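The bead and findings drawers: what we changed and what we need from you

Anyone who has used the jewelry bench at Medina in the last two years knows the problem. You want one size of jump ring, you pull out the drawer marked with that size, and inside is a mix of three sizes, a few crimp beads, half an ear wire and somebody's broken clasp. Over the past month the metal findings were taken out, sorted and put back in a new order. The bench reopens July 2, 2018, at the usual hours.

The old cabinet had 60 drawers, and most of them held something other than what the label said. Some of the labels dated from when the bench was used for fly tying. Those have all been peeled off. The cabinet itself stays where it was, against the wall beside the sink, but the top two rows now hold only rings and the row below holds ear wires, head pins and eye pins. Clasps are at the bottom left. Chain is no longer in the drawers at all. It hangs on the pegs, cut ends taped, longest at the back.

Rings made up most of the work. We stock them in plain steel, silver-colored brass and a small amount of real silver, and the three look nearly alike once they have been tipped into the same tray. Steel comes out with a magnet. The other two had to be separated by eye, under the lamp, and we don't claim every one is right. If you are making something you intend to sell as silver, please buy sealed packets from the desk and leave the drawers for practice pieces and repairs.

Sorting small rings is slow because they hook into each other, and an open one will pick up three more on the way out of the tray. The method that worked best was to spread a small number on a felt pad, lift each one singly and drop it into its cup. A thin wire ring is easy to lose sight of once something has hold of it, and the silver one pinched in the gripper is just a glint in a narrow gap. 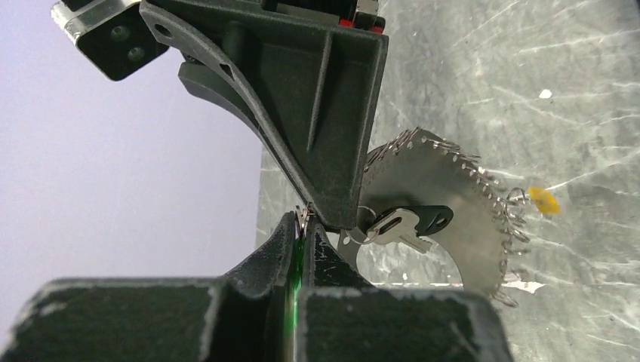
Ring sizes are now marked by outside diameter in millimeters, which is how our supplier, Dirkitz, lists them. The old labels used a mixture of inside diameter, outside diameter and wire gauge, and in a few cases just said "small." Wire thickness is written on the second line of the label. This matters more than people expect: a silver ring that is only a thin loop of wire, like the one held at the gripper's tip, is a different part from a heavy ring of the same diameter, and the two now have separate drawers. Thin rings are fine for light earrings and for hanging a charm. For bracelets, key chains and anything a child will pull on, take the heavier wire.

A chart showing each ring at full size is taped inside the cabinet door. Lay your ring on the chart before you put it back. If it falls between two sizes, put it in the cup marked "unsure" and it will be measured with the calipers later. Please don't guess. One wrong handful is enough to put us back where we started.

New stock

The spring order came from Dirkitz and went straight into the cabinet. It included 2000 steel rings in the most used size and 248 lobster clasps, which was the whole of what they had left in that finish. The next order goes in during October. There is a sheet on a clipboard by the pegs if you want something added, and it helps to write the part number if you have it.

We also bought two pairs of flat-nose pliers from Gruvo to replace the ones with chewed jaws. They have smooth jaws and should be kept for rings and thin wire. The older pairs, with tape on the handles, are still good for cutting open packets, bending heavy wire and everything else. Do not use the new ones on steel cable. The cable cutters are in the long drawer under the bench with the hammers.

Prices

Rings are still sold by the cup. A cup is 100 rings in any steel or brass size, mixed sizes allowed as long as you do the mixing at home. Small amounts for a class project are covered by the bench fee and don't need to be written down. Ear wires have gone up slightly and the new price is on the drawer.

Putting things back

Leftover rings should go back closed. Open ones catch on each other and on the felt. To close a ring, hold each side with pliers and twist the ends past one another sideways until they meet - pulling them apart and squeezing them together leaves an oval that never quite shuts. If a ring is bent beyond fixing, drop it in the scrap jar, which goes to the metal recycler when it is full.

Felt pads stay on the bench. The blue trays can go to the other tables but need to come back empty.

Beads are next

The glass and wooden beads have not been touched yet. They are in the Flotari boxes on the shelf over the bench, and the lids do not match what is in them. Sorting will be done by material first, then hole size, with color left for last. If you have boxes of beads at home that you were planning to donate, please hold on to them until the shelf is finished. Spare cups with tight lids are welcome now, and can be left at the desk in a bag marked for the jewelry bench.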